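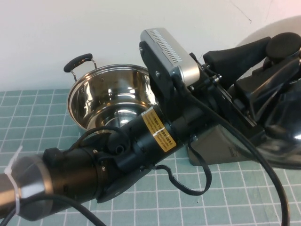 Keep the Old Pot

January. By a reader in Gividthorpe

A shop in my town sells a new pot for 35 dollars, and my neighbors buy one every winter. I think this is a bad habit. A dented pot still boils water.

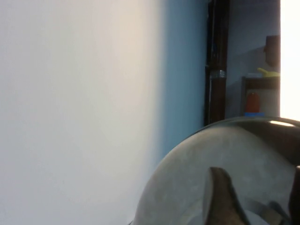 Blue wall beside a pale surface.

Repair should be taught in school, for at least 2 hours a week. I learned it from my aunt, and I was slow. Now I look first for small damage. Thin dark streaks on a pale surface are easy to miss.

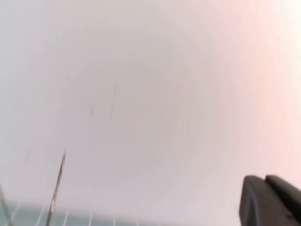 My opinion is simple: a town needs a repair shop more than another store. People say it costs too much. I do not agree. Dark streaks on something pale, as here, make many people think of throwing away, and I would ask them to wait until Saturday and look again.

Related
Who Still Sharpens Knives?
Plokia Closes Its Parts Counter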